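Netero Printed Floor Mat, Branch Pattern

The mat is made for work corners, hobby tables and children rooms.

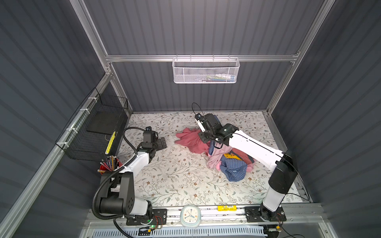

Details and care

Cream background with thin gray-green branches, small leaves and tiny brown flowers. The thickness is 4 mm. You can cut the mat with normal household scissors from the back side.

Please let it lie flat for 10 hours before you put furniture on it. Clean with a soft cloth and mild soap. Do not use bleach.

Rolls are sent from our Gisness store. For orders above 2,000 pieces please write to Ikhsan Khoo, who will prepare the price. The next delivery of the wide size comes in April.

We use cookies to improve your visit. Accept | Settings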